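Working Rules for Automated Processor Handling

Since March I have been responsible for the written rules that govern the server disassembly cell at Olcombe. Several readers have asked how those rules are organized and which of them have proved most useful in daily work. The following notes are my own and do not replace the controlled document, which remains with Fionnuala Conneely.

The cell takes in retired server boards, still mounted in their chassis, and removes memory, expansion cards and processors for resale or recycling. Our first set of rules was adapted from the manual bench procedure. It ran to 204 lines and was written for people with two hands, good eyesight and a sense of when something feels wrong. A good part of it could not be applied to a gripper. "Lift gently" is sound advice for a technician and is of no use to a controller.

The present edition requires that every handling instruction state a limit, a starting position and a condition for stopping. Where an instruction cannot be written in that way, the step is assigned to a person.

Before the arm enters a chassis

The chassis must be disconnected from power and grounded to the bench. The operator signs for both. Cables that cross the working area are moved aside by hand. Cables outside the working area may stay where they are, provided that the planned path of the arm clears them. We do not permit the arm to push a cable out of its way, however light the cable may be.

The operator then confirms that the socket is open and that the retention lever is clear of the approach. The arm approaches the processor from the lower side of the socket, between the two memory banks, and pauses above the edge before any contact is made. During this pause the operator checks the position of the fingertips against the processor and the slots on either side.

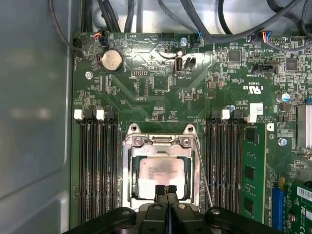

Contact and removal

1. The fingertips close on opposite edges of the processor only. Contact with the top surface is not permitted, as old thermal residue transfers to the fingertips and from there to the next part.

2. The first movement is straight up. No sideways travel is allowed until the processor is clear of the frame.

3. If the measured force exceeds the limit on the job sheet, the arm opens, withdraws and waits. It may not try again without an operator's release.

4. After three releases on the same processor, the chassis goes to the manual bench.

5. The empty socket is capped before any other work is done on the board.

The fourth rule caused the most discussion. Gwilym Prydderch, who maintains the arms, argued for a limit of six. We ran both limits side by side, and the additional attempts produced more bent contacts than recovered processors. The lower figure was adopted.

Records

Each removal is logged with the board number, the operator's initials and the highest force reached. The Widelon job sheet contains a free comment field, and I would ask that operators use it. Two changes in the present edition began as comments in that field, including the requirement to check the slot latches before the arm withdraws.

Fingertips are inspected at the start of every shift and again at midday. Worn pads are replaced in pairs. The old pair is kept until the shift's records have been reviewed.

The next revision will deal with expansion cards, for which the clearances are tighter and the existing wording is poor. Comments on the draft may be left below or sent to Fionnuala directly.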